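Looking after the grippers at Drodstead

Jun 11, 2018
By Neelam Pandey

I've been hanging around the Drodstead workshop again, and this time I got them to show me the boring bit. Well, they called it the boring bit. I loved it!

You might remember from my April piece that the crew here teach their table-clearing arm, Jekero, by doing the job themselves with a pair of hand-held grippers. What I hadn't twigged to is how much fussing those grippers need before anyone picks up so much as a mug. Dzifa Acheampong looks after them, and she keeps a paper logbook (a proper one, with coffee rings) that was up to entry 398 when I had a flick through.

Most of the entries are about fingers. The soft tips wear, and once they're worn a smooth bottle starts to creep, so Dzifa swaps them every 28 sessions whether they look tired or not. It's a six-minute job if the screws behave. On the morning I visited, one didn't, and there was a bit of language.

Then there are the marker cubes, the little white blocks with the black squares that tell the software where each gripper is. They pick up fingerprints like you wouldn't believe. Dzifa wipes every face with a dry cloth and gives the cube a wiggle, and if it moves at all the gripper goes back to the bench. A loose cube spoiled more than half of one afternoon's work back in April, and Fuseini Atinga, who had to sort through the recordings, still brings it up.

After that it's cables. Fuseini's rule is that you stretch both arms right out and wave them about before you start, and if anything tugs, you re-route it. I had a go and got myself tangled in four seconds flat - he'd clearly seen worse.

The arm itself gets its own check every fortnight. Eleni Hodžić runs the wrist joint through its full travel, listens for grinding, and tops up the grease from a tub of Dogbe that I'm told must never be borrowed for bicycles. The new wrist bearing came from Stallov and she's pretty pleased with it so far, although she'd like the mounting bolts a touch longer.

Bernice Zakaria, who runs the place, reckons they'll move on to plates and bowls next, which means a wider set of fingers and, I suppose, a second logbook. I've asked to come back for that. Dzifa says I can if I bring my own screwdriver. 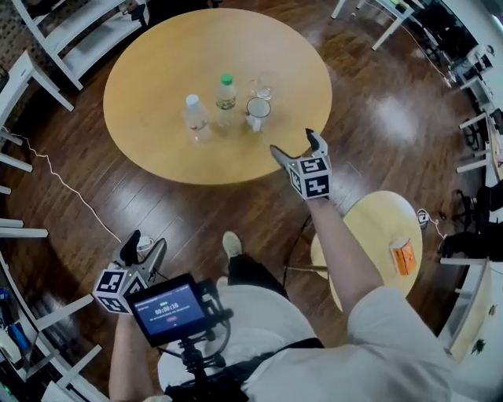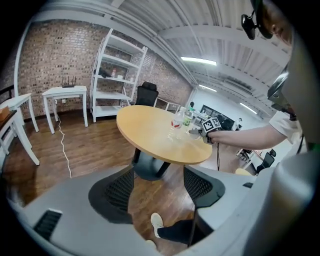
Hand-held grippers with their marker squares on, over at the round table with the bottles.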